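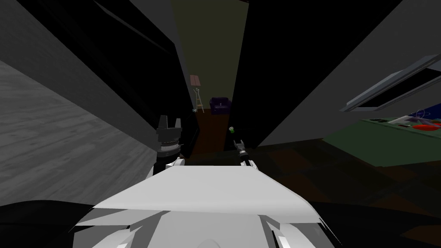

Re: [nunbridge-traders] public liability - renewal has gone up again
August 31, 2021

> Hi all. Renewal came through from Jelosix this morning and the
> excess on our public liability has gone from 100 to 400 pounds.
> Premium about the same, so at first I thought fine, then I read the
> second page. Has anyone else had this? We are a small unit, two of
> us and a Saturday lad, never claimed. Also they want a list of stock
> with values, which they never asked for before. Is that normal or am
> I being messed about? Need to decide by the middle of September.

Quick one, am between deliveries.

Yes, same here. Ours went 100 to 400 as well, letter dated the same week as yours by the sound of it. I rang. Was told it's across the board for units under a certain floor area, nothing to do with claims history. Whether you beleive that is up to you.

The stock list. Careful with this. That's not for the public liability at all, it's for the contents section, which on the old policy was lumped in under one figure and now isn't. If you don't send it they put you on a default amount and the default is low. Ours would have been 3,072 pounds for the lot. Wouldn't cover the back shelves. So do send it, even a rough one, and keep a copy with the date on.

Things I'd ask them before you sign:

- is the excess per claim or per person claiming. Ours says per claim but the summary sheet said different
- does it cover you off the premises. We do the Rirkside market and had to have that added
- part timers, do they count. Your Saturday lad needs to be on the employers liability whatever happens, seperate thing, and you do legally need it
- what notice if you want to leave part way through

I did get a quote from Ostrowski as well. Dearer by a bit but the excess stayed at 100 and you can pay over 6 months with no charge. Took them four days to ring back mind. Haven't decided. Their wording on water damage is worse I think, something about pipes in shared walls, and all of us on the Nunbridge side have shared walls, so read that bit twice.

If a few of us are due in September might be worth asking either of them for a price as a group. Don't know if they do that. Reply on list if you're interested, not to me direct, my inbox is a state.

Can scan our old schedule next to the new one if it helps, will be tonight or tomorow.

Unit 6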